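Last updated Friday, April 26, 2019
4 min read

Prep line notebook, Virden kitchen

Long entry today, sorry in advance to whoever reads these after me. I had coffee at four and it shows.

We ran the Okero pair on the plating jobs for the second half of the week and I want to get down how it has felt on the floor before the numbers swallow it up. The short version is that the log gives us 93 clean place-downs out of the batch we set for ourselves, and most of the misses were soft things. Bread is still bread. The grip closes a touch late and a roll comes up with a thumbprint in it, which nobody at McIntyre would send out on a breakfast tray, and I wouldn't want them to.

What I keep thinking about, though, is the morning crew. When we first went over to McIntyre to watch, back in September, the early shift was 18 people and the tray line was the job everybody traded away if they could. You stand in one spot and put fruit on a plate until your shoulders tell you to stop. I stood in for two hours and was no use to anyone by lunch. So I went in thinking they'd be glad to see the back of it, and plenty of them are! But a couple of the longer-serving ones told me the line is where they do their talking, and if you spread them out over the cold room and the dish end they'll hardly see each other all morning. I hadn't put that in the plan anywhere. It's in now, under layout, with a question mark.

The other thing that came up was checking. On paper the arms do the placing and a person looks over the trays. In practice whoever is checking ends up fixing, because it takes a second to straighten a plate and a good deal longer to flag it in Vallik and wait. I'd do the same. But then the fixes never reach us, and we sit here thinking the plates are landing straight. I've asked for a single button at the end of the line, no form, no menu, just press it when you've put something right. The Vallik folks say around 3 weeks.

Training went better than I feared. We did it in the simulator first, on the big monitor, with everyone free to pull up a stool and shout. I'd recommend that to anyone — people who would never have walked up to the real thing were happy to tell a pretend kitchen what it was doing wrong, and they were right more often than I was. The comment that stuck was that we reach for food the way you'd reach for a tool. They come in from the side, and lower. I've got the approach angle down to change on both hands before the next round.

To do, mostly for me: softer close on the bread, new approach for the right hand first, and ask McIntyre whether 2 of the morning crew can be on the clock with us when we test it. Paid hours, properly written down, and I'll argue for it if I have to. 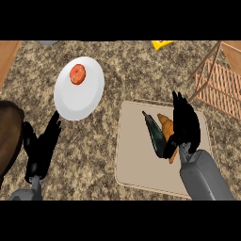 Also need to go back over the shift plan before it gets sent to them, since the break times in it are still the old ones and somebody over there will notice before I do.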